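The Wishing Side 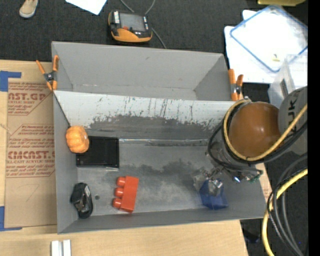 The grey bin at Brunner Street, with the clamps on.

My aunt told me about the bin over the phone, in the voice she uses for specialists and real estate agents. People in Clarkano were putting things in it, she said, and getting things back.

"What things?"

"Different things."

"The same things they put in?"

"No," she said. "That wouldn't be anything, would it?"

I had nothing on that July except a cold and a report for Osodness that I was pretending to write, so I drove up. It's a bit over three hours if you don't stop at Raker for a pie, and I stopped at Raker for a pie. I should say that I went to be rude about it. My aunt had already bought a magnetic mattress and a share in a racehorse that may have been a photograph of a racehorse, and I was the one in the family who got sent.

The place was at 31 Brunner Street, in what used to be the carpet showroom. They'd left the display carpet down, the charcoal one, which every dentist in the country had at one time. The bin was on a pale wooden table. I'd expected candles, or at least a cloth. It was a big rectangular bin the colour of filing cabinets, with a sloping panel down the length of it and an orange-handled clamp at each end of the panel.

"That's it?" I said.

"Keep your voice down," said my aunt.

There was a fee. I want that recorded. It was 20 dollars, in an ice cream container by the door, and you were told it was optional by a woman who stood next to it while you decided. My aunt put in for both of us.

The woman explained the system. The wide side, at the front, was the giving side. You laid your object in there. The narrow side, behind the slope, was the wishing side, and nothing was ever put in it by anybody. You came back when you felt ready and you looked in the wishing side, and there would be what you needed.

"It's empty," I said.

"At the moment," said the woman.

"Has anyone seen something in it?"

"They don't tend to say what they've received. It's private."

I said that was convenient. She agreed that it was, very, and that it had cut down on arguments.

I looked into the giving side. There was a small pumpkin slumped against the wall with its shoulder on a flat black box. There was a black oblong thing with a sort of strappy edge and a pale label, and I would have liked to read the label but it seemed pushy. Over from that a toy building block lay on its side, red going on orange, the kind you stand on in the dark. That was the town's longing, as far as I could tell.

"Who gives a pumpkin?" I whispered.

"Someone who had a pumpkin," said my aunt.

I asked about the tape. A shiny strip of it ran along the foot of the slope, right where the panel met the floor. If I were in the business of making things pass from one side of a bin to the other, that seam is where I'd have been looking, and so I looked. The woman said the tape was to stop draughts. I asked what the hole was for, then, the little round one down near the corner. She said every bin had one.

"And that?" The slope had a great ragged dark patch rubbed across it, low down, under a lot of thin scratches.

"Hands," she said.

My aunt nodded. I said it looked more like boxes to me. I've worked in a stockroom, and a bin gets like that from years of things being slid down it by people on an hourly rate. The woman said I was welcome to think so. There was no change at all in her face. I've met it since in a man selling me a roof.

Then my aunt opened her handbag.

I had assumed she'd give a coin, or one of the lipsticks she never wears. She took out my uncle's glasses case. It was brown and cracked along the hinge, and the glasses were still in it, because I heard them. She'd had it in that bag for two years. I know because I'd seen it every time she paid for lunch, and had said nothing, and had thought quite well of myself for saying nothing.

"You can't put that in there," I said.

"Why can't I?"

"Because it's a plastic bin."

"He had a plastic hip," said my aunt. "I didn't mind that."

She leaned over and put the case down on the giving side, in a bare patch of the floor where it was all scuffed and smudgy. She moved it a little to the left. Then she shut her handbag, and it made a different noise from the one it used to make.

We went and had tea. I laid out my position across the scones. Either the woman took the things home, or she sold them, or she threw them out in a skip behind the chemist. In each case somebody was 20 dollars up and nobody had received anything. My aunt buttered both halves of hers and mine as well. She said the scones were dry. I said had she even thought about what she wanted back, and she said no, had you got to?

"I'd have thought that was the point of a wishing side."

"I didn't put anything in for you," she said. "I only paid. You could go back and do yours."

I didn't want to do mine. I had my car keys, a packet of cold tablets and the receipt from Raker, and there wasn't one of those I felt like explaining to the woman at the door. But my aunt had a hair appointment at four and I can't sit in a salon, so at ten past I was back on the dentist's carpet.

The woman was gone and the ice cream container was gone with her, which I noted. I stood at the table. The glasses case was where my aunt had left it. I could have picked it up. That had been my plan, if I'm going to be straight about it - I'd take it back out, keep it in the glovebox, and hand it over at Christmas when she was sorry.

I bent down and checked the back compartment first, purely to be thorough. Grey walls, smooth. I put my arm in to the elbow and felt along the bottom, all the way to one clamp and then all the way to the other. Nothing. I'd have sworn to it in court. There was a faint smell of warm dust, the smell of the cupboard where my uncle kept the projector.

That's a common smell. I looked it up.

I left the case. I don't have a reason that I'd care to defend. I put the pie receipt in beside it, folded over, and I went out and sat in the car with the heater on until she came up the road with her hair done. She got in and asked if I'd given something.

"No," I said.

"Did you look?"

"There's nothing in there. It's a storage bin with a board in it."

"Mm," said my aunt.

She's rung me every week since. She sold the share in the horse. I asked her once, as a joke, whether she'd ever gone back to check the wishing side, and she said of course she had, the week after, and then she wanted to know if I was still coughing and whether the report was done.

I said what was in it?

She said the kettle was boiling and she'd have to go. I could hear the kitchen quite clearly behind her, the radio and the tap running into the sink, and there was no kettle that I could make out. I've thought about driving up. It's a bit over three hours.

More short fiction
The Neighbour's Hose
A Share in a Horse
Low Tide, Car Park
What the Locksmith Charged
Three Letters to the Council About a Goat
Older stories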